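Category: Podcast feeds / Playback problems
2 comments

Ticket 376: Episode stops early in the Pernov app
Opened May 2, 2021 by Kwok-wai Kwok
Status: closed

Problem
The long interview with the Vávra brothers about their first two albums cuts out at 16 minutes. The app then jumps to the next episode in the queue. Same result on my phone and my tablet. The web player on the Niditz archive site plays it to the end.

Steps tried
1. Deleted the download and fetched it again. No change.
2. Streamed it with downloads turned off. Stops in the same place.
3. Played three older episodes in Pernov. All fine.
4. Saved the MP3 from the web page and opened it in Ternex on the laptop. Plays through, but the total time shows wrong until you skip forward once.

Reply from support
Thanks for the list. The file was replaced after a music clip in the middle was shortened. The new upload went out with a variable bit rate and no proper length header. Pernov guesses the length from the first few seconds, which are quiet – so it guesses badly. Our other episodes are fixed at 190 kbps or lower and don't have this trouble.

What we changed
- Exported the episode again from the session at a fixed bit rate.
- Checked the chapter marks. The one for the demo tape was 255 seconds late and has been moved.
- Gave the feed entry a new file address so that apps don't keep the old copy. 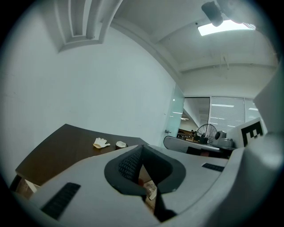

What you need to do
Remove the episode from Pernov, refresh the feed and download it again. If the old length still shows, unsubscribe and subscribe again. Your place in other episodes should be kept, but write down anything you are halfway through.

Comment, Kwok-wai Kwok
Refreshing wasn't enough on the tablet. Unsubscribing fixed it. Plays to the end on both now, including the part about the tour bus. Fine to close.

Comment, support
Closed. Added the unsubscribe step to the help page.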